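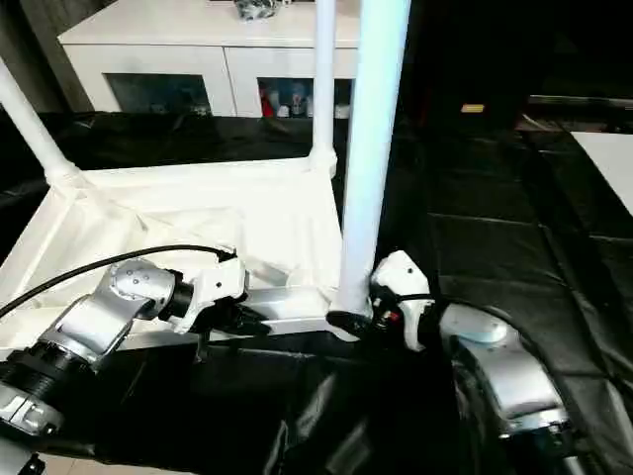

Two arms on the white frame, Warnstead.

Progress report, April
Project: Household and light shop-floor tasks, two-arm station
To: Koskela grants office
From: Leif Hauksdóttir, Widham

Writing this between sessions, so it's rough. Full tables go in with the money report. Please read the "what slipped" part even if you skip the rest, there's a decision in it for you.

Where we are

Short version: the arms can do parts of chores. Not whole chores, not without someone standing by. You asked at kickoff whether a machine like this could put together flat-pack stuff, fold a sheet, clear a table and restock a shelf by the end of the grant. Shelf, yes, I think. Table, mostly. Sheet and flat-pack, I'd say partly, and I would rather put that in writing now than in the final report.

Furniture is where most of the month went. Seats, poles, legs, end caps. We picked it because it has everything that's hard in one job: big light parts that flex, long parts that swing, and a fit that needs both hands doing different things at once. A person holds the seat with a forearm or a knee and doesn't think about it. Our setup has two grippers and no knee.

What got done

Demonstrations. Target for the period was 1000 recorded runs across all tasks. We have the 1000. Mix is heavier on furniture than planned and lighter on table clearing. Some of the early ones are going to be thrown out, the operators were still learning and it shows (long pauses, regrips for no reason). Haven't finished the sorting so I won't give you a number for the usable set yet.

Shelf restocking. Good. Boxes, jars, small bottles. Runs from start to end with no help on most tries if the shelf is at bench height. Lower shelves we haven't touched.

Table clearing. OK. Cups and bowls fine. Flatware is bad, forks especially, they lie too flat and the fingers skate over them. Medeck is sending a thinner fingertip to try. It was due last Thursday and hasn't come.

Furniture. Broke it down into grasp, lift, line up, insert, seat, turn over. Grasp and lift are fine. Line up is slow. Insert works when the part is already braced by the other arm and fails a lot when it isn't. Turn over, see below.

Soft goods. Sheets and covers. Picking up an edge works, finding the right edge doesn't. The model grabs a fold in the middle and is perfectly happy with it.

The wrist view problem

This ate more time than anything else on the list. The head camera gives us the overall layout but loses the fine stuff as soon as the arms reach in, so for the last bit of an approach we lean on the wrist cameras. Trouble is how much of that view is our own hardware.

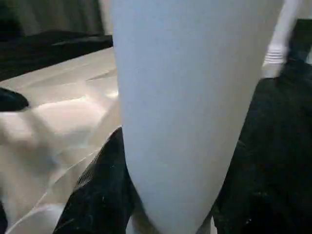 With the finger sitting in the middle of everything, the model is left to guess from whatever shows on either side of it. White part, pale finger, and then dark cloth or something shiny behind. A crinkled reflective surface is the worst, highlights move whenever the arm does and the model reads that as the part moving. We had a stretch where it kept correcting for motion that wasn't there, little twitches, then a miss.

Tried so far:
Dimmer lights. Helped with glare, hurt everything else. Went back.
Plain matte backing only. Big improvement and also kind of cheating, people's homes aren't matte. Keeping it as a comparison only.
Masking the finger out of the picture before training. Small gain. Still running.
Moving the camera mount 20 mm outboard. Best result to date but the mount now bumps the bench on low reaches, so needs a redesign. Drawing is with Medeck.

My guess is we end up with the mount change plus the masking. I'd like another month before I promise anything.

Turning things over

A chair or a small shelf has to be flipped at some point in the build, usualy more than once. We underestimated this badly. The proposal has it as one line. For a person it is one line. For two arms fixed at the front of the bench it means a big hollow object swinging through the space where the arms, the cables and the loose parts all are.
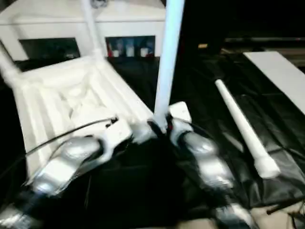 Plastic chair on its back on the black sheet, both grippers at work, loose rod lying to the right.

Things we've learned about this step, in no order:

Cables. Anything slack in front of the arm will find its way across the part. Need clips closer to the wrist. Cheap fix, doing it this week.

Loose parts need a home. Operators set poles down wherever there's room and then the model learns there's no fixed spot, and goes looking. We now have a rule, spares to the right, long side away from the arms. Being followed most of the time.

Slippery underlayer. Good for sliding a heavy part, bad for anything that must stay put while the other hand pushes. We'll test a rubber mat.

Bracing. Operators who pin the seat with the side of one gripper and work with the other get much cleaner runs than the ones who try to pinch it. So that's the style we're teaching now. Older runs are tagged seperately.

What slipped

The home trial. Plan said first visit to a furnished apartment this spring. Not going to happen. The station doesn't fit through a normal interior door with the arms on and the teardown takes too long to be practical. Decision needed from you: OK to swap the apartment for the mock kitchen at Warnstead? Same appliances, wider door. I'd need a yes by the end of next month to keep the space.

Operator hours. We budgeted 30 a week and are using all of it. Two-arm work is tiring, quality drops off after lunch, I've watched it happen. Would like to move to shorter shifts with the same total. No extra cost.

Money

On track overall. Under on travel, over on fingertips and pads (they wear faster than the quote said). Asking to move the unspent travel to consumables, form attached to the email.

Next period

Sort the recorded runs, drop the bad ones
Second 1000, with table clearing brought back up to its share
New wrist mount, one arm first
Flip step as its own task with its own scoring
Rubber mat test
Forks, if the fingertips ever arrive

Call me if any of this is unclear, mornings are best, I'm in the lab with no signal most afternoons.

Leif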